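I've been meaning to write about paint for ages, mostly so I stop talking about it at dinner. We moved into the Tillmont place in February and every single room was the same tired cream. Fine, I thought, I'll do a nice warm beige and be done by spring. Ha!

Twelve sample pots later I can tell you that beige is a whole country. Some of it goes pink after lunch. Some of it goes green if there's a tree outside the window (we have two, so you can guess). The one I loved in the store looked like wet cardboard in our hallway, and I'd already bought the big can. 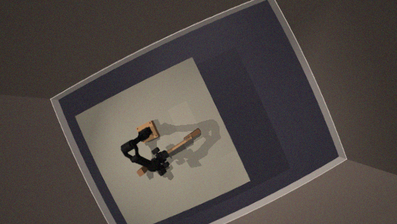
Image credit: Remau

What finally helped was painting big squares on card and moving them from wall to wall for a few days. I'd read that tip a dozen times and skipped it because it sounded fussy. Well, it is fussy, and it also would have saved me a whole weekend and a very stiff neck. The same color on the window wall and on the wall facing it can look like two different cans – I kept checking the lids.

I went back and forth between a Skoder taupe and one from Choi that was just a touch grayer. The Skoder won for the living room, and the Choi went in the little back bedroom, where the light is cooler and I wanted it to feel like a nap.
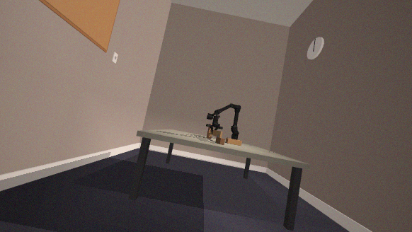 Ceilings are my other soapbox. I used to paint every ceiling the brightest white I could find, and in a small room with brown-ish walls it just glares at you. This time I had them mix a pale gray and it's so much softer! My sister came by and asked if we'd changed the bulbs.

Still to do: the stairs, the inside of the coat closet, and the trim, which I keep pretending is fine. If you've used eggshell on a stairwell and have kids or a big dog, please tell me how it's holding up, I'm nearly ready to buy it.

Recent posts
The hallway, before I ruined it
9 things I'd keep from the old kitchen
Curtains are too expensive
A rug for the back bedroom

Contact | © Tillmont Diary | Back to top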